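Sorting the desk bits (staplers, clips, the lot)
Household tips, October 2022

Quick one as I've got twenty minutes before the school run. Did the stationery drawer at last. It wouldn't shut. Notes below for anyone with the same drawer.

Before you start

Clear a table. A proper one, not the corner of the worktop. Tip the drawer out, all of it, and don't be tempted to rummage instead. Wipe the empty drawer with a damp cloth, bit of washing up liquid, leave it open to dry while you get on. Crumbs in ours. Also a stamp, first class, stuck to the bottom.

Bins at the back, clutter in front

Line your tubs up along the far edge of the table and work towards them. Different colours help, or see-through ones so you can tell what's gone in without lifting anything out. Old takeaway tubs will do. I like the Godum ones but they've gone up to £4 each at Cutcombe Hardware so I'm not buying more.

Keep things spread out. Once it's in a heap you just stir it about and nothing gets decided. Staplers well apart, clips by the tubs, small stuff in the middle where you can see it.
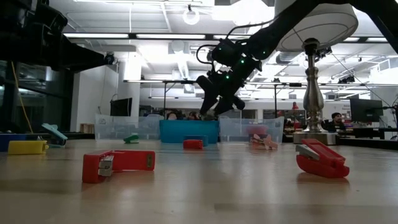 Staplers

Open every one right out before you decide. Check for:
- a staple bent in the front end. Tweezers, or the tip of a butter knife, gently. Point it away from your face
- the wrong size staples. Ours had two sorts jammed in nose to tail
- fluff. Old toothbrush, dry

Then test on two sheets of scrap paper. If it chews the paper after a clean it goes. Red ones are easy to find on a desk, worth knowing if you're buying.

Don't oil them. Berhanu Zeleke wrote in to say a drop of sewing machine oil is fine on the hinge, and maybe it is, but I got it all over a passport form so no.

Clips and clamps

Squeeze each one. Weak spring, out. Good ones go in by size, not colour, I tried colour and you end up hunting for a big one every time. The bigger spring clamps don't belong in with paper clips at all, put them with the glue and use them for mending. Also v good on a tablecloth outdoors, or a bag of rice.

Rubber pads coming off the jaws: dab of contact glue, shut it on a bit of baking paper overnight.

Staples

Box of loose staples always bursts. Decant into a mint tin. Write the size on the lid or you will definately forget.

Putting it back

Heaviest at the front so the drawer doesnt tip when you pull it. Tubs tight together, folded cardboard down the side if they slide. Anything used less than once a month goes on the shelf instead. I do ours again in December when the sellotape comes out.

Next time, the batteries drawer. Send tips if you have them.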